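Tanden issues safety notice and software update for two-arm tabletop cells after cable strap fault

October 4, 2026

Tanden has today issued a safety notice and a mandatory software update for all two-arm tabletop cells running its Indedeo control package, version 28. The notice follows a fault at the company's Bida test site in which one arm of a cell stopped while the other carried on with a shared task. There were no injuries. Damage was limited to one dish, one gripper finger and one length of cable.

Operators should stop using two-arm handling routines until the update has been installed and the cable check set out in this notice has been carried out. Single-arm routines are not affected and may continue.

What happened

The fault occurred during a repeat-handling test of kitchen tableware. In this test both grippers take hold of the same plate from opposite sides, lift it, turn it and put it down again. The test had been set for 500 cycles. At cycle 301 the controller lost the signal from the left gripper for longer than the permitted limit. The left arm went into a protective stop, as designed, and held its position.

The right arm did not stop. It continued along its planned path with the plate still held by both grippers. The plate broke after the right arm had moved a further 28 mm, and the load on the left gripper bent one finger out of line. The test operator pressed the emergency stop, which cut power to both arms at once. The emergency stop circuit is separate from the control software and was working correctly throughout.

Cause

The investigation was led by Eetu Rissanen, head of product safety at Tanden, with cable testing carried out by the independent laboratory Antoniadis. It found two separate faults, one mechanical and one in software.

The mechanical fault was in the routing of the gripper cable. On these cells the cable runs along the outside of the arm and is held to the tube by a wide strap. On the test cell the strap had been fitted too close to the wrist. This left too little slack for the full turn of the joint, and the cable was pulled tight each time the wrist reached the end of its travel. Antoniadis found broken conductors inside the outer sheath, which itself showed no damage. A visual check alone would not have found the fault.

The software fault was in the way a protective stop is passed between the arms. In version 28, a stop on one arm is sent to the other only if both arms are listed as members of the same task. When a routine is edited and saved while the cell is paused, the list can be cleared. The routine then runs normally, with no warning on the operator screen, but the two arms are no longer linked for stopping.

Neither fault would have led to the breakage without the other.

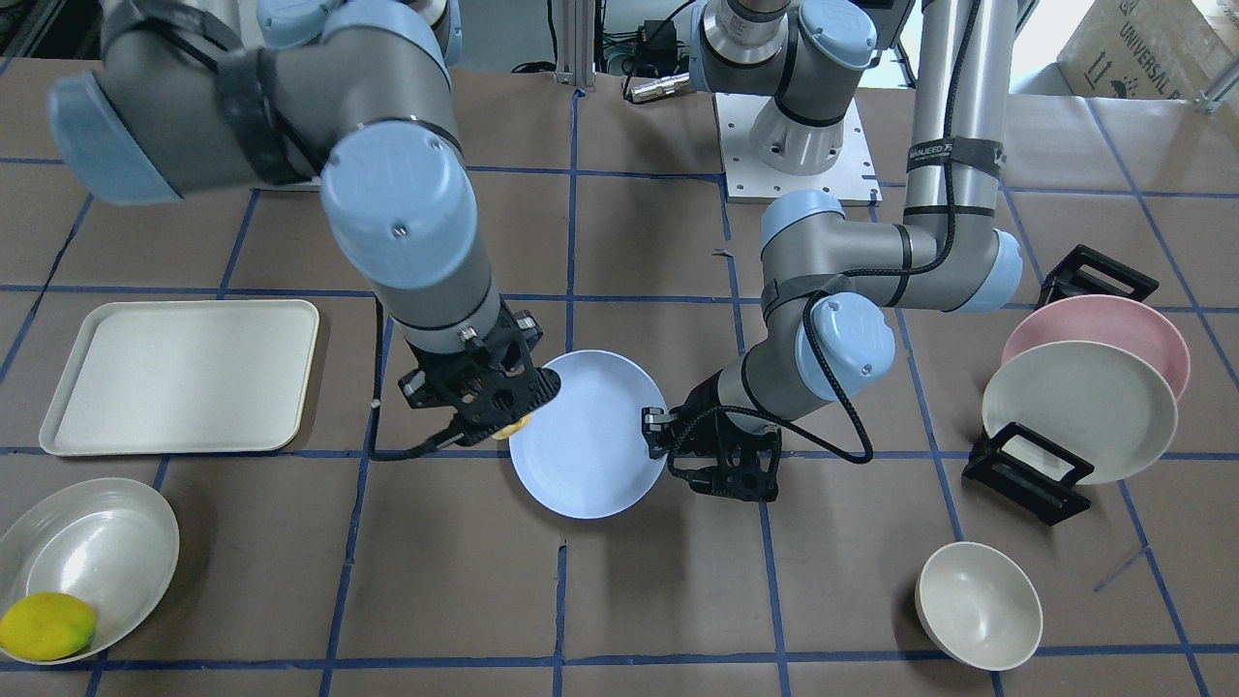 Two-arm tableware handling, with both grippers at the central plate. Black cables are strapped to the outside of the arms.

What the update changes

Version 28.1 makes a protective stop on either arm stop both arms in every case, whether or not a task list is present. The link can no longer be switched off from the routine editor. The cell will also refuse to start a two-arm routine if the task list is empty, and will show a fault code on the screen.

A further change concerns force. The highest closing force allowed when both grippers hold one object has been lowered, and a sudden rise in side load on either wrist will now trigger a stop. Some routines for heavier items may need to be taught again after the update. Tanden accepts that this will cause lost time for some customers and will provide remote support free of charge until the end of January.

"The left arm did what it should, and the right arm was never told," said Eetu Rissanen. "A stop that depends on a list being filled in correctly is not good enough, and we should have found this before release. The new version takes the list out of the stop path altogether."

Cable check

The check must be made with the cell powered down and locked off. It applies to both arms.

1. Turn the wrist by hand to each end of its travel. The cable must stay slack at both ends.
2. Measure from the edge of the strap nearest the gripper to the centre of the wrist joint. The distance must be at least 200 mm.
3. Move the strap if needed and repeat step 1.
4. Run the signal test from the service menu. Replace the cable if any dropout is recorded.

Any cable that has been in use with the strap below the minimum distance must be replaced, even if it passes the signal test. Replacement cables will be supplied at no cost.

"Most sites will be able to do the check and the update in one shift," said Sanaa El-Sayed, field service manager at Tanden. "We would ask customers to send in the removed cables – we want to know how many show the same wear."

Customers will receive the update file and a printed copy of the notice through their usual service contact. Completed check sheets should be returned to the same contact before two-arm routines are restarted. The full investigation report, including the Antoniadis cable results, is available to customers on request.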